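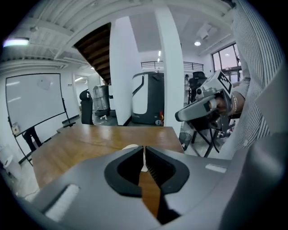
Consejos para convivir con robots en el taller (y para que la gente siga a gusto)

Cuando en Brelletti empezamos a pasar parte del trabajo de mesa a las máquinas, yo pensaba que lo difícil iba a ser la técnica, y resulta que lo que más conversaciones nos ha costado ha sido lo de siempre: quién recoge, quién se cansa, quién se entera tarde de los cambios. Llevo una temporada apuntando trucos en una libreta y Treasa Sheehan, mi compañera de turno, me ha insistido tanto en que los pase a limpio que aquí los dejo, con permiso de ella y con más palabras de las necesarias, que ya me conocéis.

Antes de enseñar nada, la mesa limpia

Las mesas de madera barnizada son preciosas (y a mí me encantan, no lo voy a negar), pero brillan. Si la luz del techo rebota en el tablero, las cámaras lo notan y vuestros ojos también, al cabo de unas horas. Nosotras probamos con un mantel mate de color liso y fue mano de santo. Para limpiar, paño de microfibra apenas húmedo y luego otro seco; nada de ceras ni de abrillantadores, por muy bien que huelan.

Las pinzas de mano

Con las pinzas de mano se enseña el movimiento: una persona hace la tarea y después la máquina intenta repetirla. Las almohadillas de goma recogen pelusa que es un gusto, sobre todo si trabajáis con tela o con espuma. Pasadles un pincel suave al empezar y al terminar, y si hay ranuras, un cepillo de dientes viejo va de maravilla. Los cubos con dibujos en blanco y negro se tocan lo menos posible, y si se manchan, un bastoncillo seco. Con un dedazo de grasa encima ya tenéis la tarde entretenida.

El cuerpo, que es uno y tiene que durar

Esto es lo que de verdad ha cambiado para nosotras. Antes el cansancio venía de cargar y de andar de un lado a otro; ahora viene de estar inclinada sobre una mesa, repitiendo un gesto pequeño con mucho cuidado. En abril nos pusimos una norma: al llegar a 200 repeticiones se cambia de puesto, se vaya como se vaya de bien. También ayuda muchísimo levantar la mesa (hay alzas para las patas en cualquier ferretería) hasta que los codos queden cómodos. Cambiad de manos si la tarea lo permite, bebed agua y dejad la botella en un sitio fijo, lejos del teclado. Yo hago unos círculos con los hombros que a mis compañeras les dan bastante risa, pero llego a casa sin dolor de cuello.

Cables, cables y más cables

En una mañana de pruebas aparecen cables hasta debajo de las piedras. Agrupadlos con tiras de velcro, de las que se abren y se cierran, y llevadlos pegados a la pared siempre que lleguen. Si uno tiene que cruzar el paso, canaleta de suelo, aunque sea para un rato. Y una etiqueta en cada extremo, con letra grande, que luego se desenchufa lo que no es y hay disgusto. 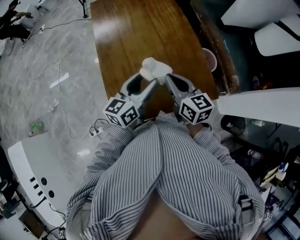 ¿Hace falta saber programar para enseñarle una tarea a la máquina?
Para enseñar el gesto, normalmente basta con conocer bien el trabajo y moverse con calma; de convertir esos ejemplos en algo que la máquina pueda ejecutar se encarga después el personal técnico. Conviene, eso sí, que quien enseña y quien programa se sienten juntos un rato y hablen de qué parte de la tarea admite prisas y cuál no.

Hablar de las horas antes de que se hable en los pasillos

En la nave de Rarkley pusieron la primera máquina sin contar gran cosa, y durante semanas la gente anduvo con el susto en el cuerpo. Mi consejo, si os toca decidir algo, es que reunáis al equipo antes de que llegue la caja y expliquéis qué tareas se quedan, cuáles se van y quién se forma para las nuevas. Por escrito, por favor, en una hoja que se pueda llevar a casa. Nosotras fuimos 6 las que hicimos la formación, en horario de trabajo y cobrando, y eso cambió el ambiente una barbaridad.

Jamila Jayasinghe, que lleva la planificación en Jaltonthorpe, reserva además dos ratos a la semana para que cada cual cuente qué le ha fallado. Le copiamos la idea tal cual y se la agradezco desde aquí. Si lo probáis, poned galletas.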